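Borard twin-arm kit: five weekends in, would I buy it again?

I've wanted a pair of bench arms ever since I saw one passing tea bags around at a maker fair, so when Drollau put the Borard kit on special in November I caved. This is my write-up after building it at our shared workshop and using it most evenings. I paid full freight for the extras, for what it's worth, and nobody at Drollau knows I'm writing this.

The kit comes flat in two cartons with 113 fasteners in little bags, and the bags are labelled (hooray!) but the labels are the sort that fall off as soon as you breathe on them. Decant everything into a muffin tray before you start. The manual is 38 pages and mostly very good, apart from the shoulder joint, where the drawing shows the servo horn from underneath and doesn't tell you so. I put mine on back to front, did the whole upper arm, then had to take it all off again. Beril Baysal was on the next bench that night and learned some new words.

Once the first arm was sorted the second went together in an evening. The mounts are nice and solid, white against the black arms, and they grip the rail well, though I'd chuck the supplied hex key in the bin and use a proper one. Cable routing is the weak spot. You get a handful of ties and a vague suggestion, and if you leave too little slack at the wrist the cable goes tight right when you rotate to grab something. I redid mine twice.

Now the fun bit, the grippers. They're skinny pointed fingers, and I had my doubts, but they're lovely with flat fiddly stuff. I've been practising on paper tags, bottles and whatever else will stand up on the marble-look top, and a tag is a really good test because you find out straight away whether your fingertips meet properly.
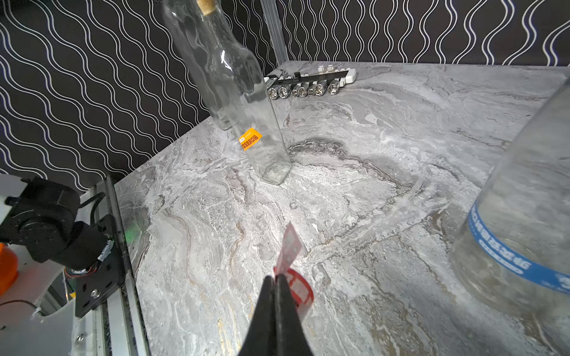

Firdevs Yüksel reckons I'm being too kind about the fingertips: "Mine were out of line from the factory, and I had to shim one side before they'd close on anything thinner than cardboard. Check them with a strip of paper before you bolt the wrist on, it's a pain to get at later." Fair call, and I'd add that the shim washers are in the bag marked spares, which I didn't open until the very end like a goose.

Clear things are harder. Glass and plastic bottles pick up every reflection going, and through the little wrist camera you're judging the edge of something you can see straight through. I've moved my lamp more times than I've moved the arms. A patterned backdrop hasn't made it any easier on the eyes either, but I like how it looks and it's staying. If you're new to this, start with something matte and work your way up to the bottles.

The wrist view itself is decent. It's wide enough that you can keep tabs on the other arm coming in from the side, which matters a lot when you're driving both and your brain hasn't caught up yet. Things right between the fingers do go soft, so for the last little bit before a grab I slow right down and go by feel. 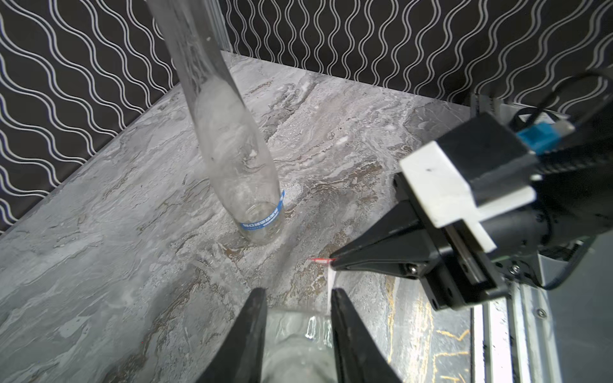

Wrist view, with the second arm reaching in from the right.

The software is by Kocabaş and it's fine. Setup took 23 minutes on my old laptop, most of that waiting for a progress bar, and calibration is a matter of moving each joint to its stops and pressing the space bar. My one grumble is that it forgets which arm is left and which is right if you swap the USB plugs. I've put a dob of nail polish on one plug and moved on with my life.

I did look at the Jostberg kit as well, which arrives with the wrists already assembled. It costs a fair bit more and only takes their own brackets, and I do like to fiddle, so the Borard suited me better. If you hate tiny screws, go the other way.

Four stars from me. I'd knock it up to five for a decent cable guide and a redrawn shoulder page. I'm after a set of softer fingertips next, so if anyone's tried the rubber ones, let me know how they go on glass.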